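About Us

Briltitz records manual tasks for robot training. Clients send a task sheet and an object list. We return synchronized video, gripper position and jaw opening for each demonstration, checked and labeled.

The company began as the demonstration group at Asum and became a separate firm in July. Si-eun Kong leads operations. Engineering and data review share one site with the recording floor.

Two methods are in use. For most tasks, an operator holds a gripper tool and performs the work directly. A head-mounted camera adds a second view where the sheet calls for it. Tasks that depend on the reach of a specific arm are recorded by remote control, using the Mykhailiuk station.

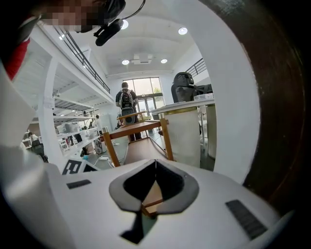

The recording floor, seen from a hand-held gripper. A gray humanoid torso stands on the pedestal table at right.

A standard order is 200 accepted demonstrations per task, split into two batches of 100. The client reviews the first batch before the second is started. Operators complete 8 hours of practice on the tool before their recordings count toward an order.

Rejected takes are kept and marked with a fault code. Clients may request them at no charge.

Files are delivered in the Fitirham format, with calibration data for each tool. Other formats can be quoted separately. Site visits are by appointment through the operations desk.

Page last revised 11/10/2026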